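Roll, don't fold

The linen cupboard at Kultley was a disgrace by December. A tall, thin thing on the landing, 30 cm deep, and every time you pulled a sheet out the lot came down. We'd tried baskets. Tried the wire dividers from Vadell, 20 quid, bent inside a month.

So, rolling. Fold lengthwise first, edges in, then roll snug from the short end, or leave it as a long bundle if the shelf's deep enough. Thin cottons are easiest. Bath sheets fight back. Some 230 pieces came out of our cupboard and onto the table, flannels included, and a good third went straight in the charity bag.

Two things I'd pass on. Do it on a hard flat top, not the bed, the bed swallows everything. And keep patterned cloths pattern side out, so half-asleep people can find teh right one at six in the morning without unrolling the rest.

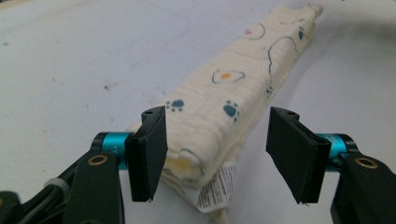

Paw prints and a fried egg, rolled pattern side out. Care label still on.

Labels, by the way. Tuck them in or snip them, but read the wash temperature first. I didn't, with the grey Aidoo set, and its now a size smaller.

Fitted sheets next month. Bring tea.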